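Home | News | Recipes | Members | Contact

Last updated: July

Drying herbs in the kitchen: what we learned at Pleria

In the spring we asked members to send us their questions about drying herbs at home, and 12 of you wrote. Many thanks for this. I try to answer the most common ones, with help from Huia Pearce, who grows mint and thyme for the shop in Jatside.

Cut the herbs in the morning, when the dew is gone but the sun is still low. Mint should be cut before it flowers, because later the leaves become bitter. Shake each stem well and remove the yellow leaves. If you must wash the herbs, dry them afterwards with a towel, and be patient with it. Then spread a clean cloth on the table and lay the stems in one layer.

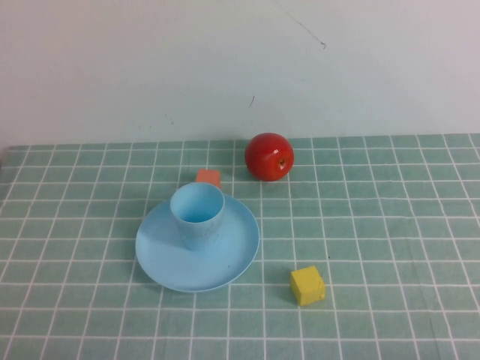

How long must mint dry before it goes in the jar?

Four days are enough for mint in a room with moving air, but in a rainy week you should wait longer. Take one leaf and press it between the fingers. It should break and not bend. Sage is thicker and it needs almost double the time.

I made once the mistake to close the jars too early. I had 600 grams of lemon balm, and after one week all of it smelled like a cellar. Now I leave the jars open for one more night and look inside the glass in the morning. When there are small drops, the herbs go back on the cloth.

Basil is a special case. It turns black very easily, and Huia does not dry it at all. She chops it, mixes it with a little oil and freezes it in an ice tray. I tried her way last summer and I will stay with it.
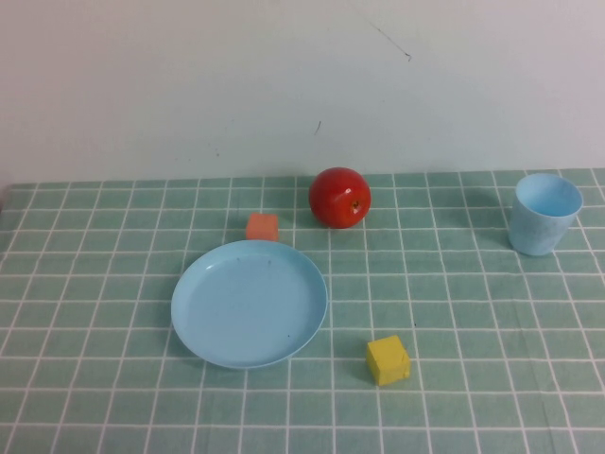 Herb swap at Pakzad hall

The swap takes place again in July, and the doors open at 4. Bring your herbs in paper bags or jars, with the name of the plant and the month of cutting written on them. Please do not bring mixed teas this time, as some members have allergies and want to know exactly what they take home. Tea and rye bread will be on the table near the window.

Līga Ots

93 shares | 4 comments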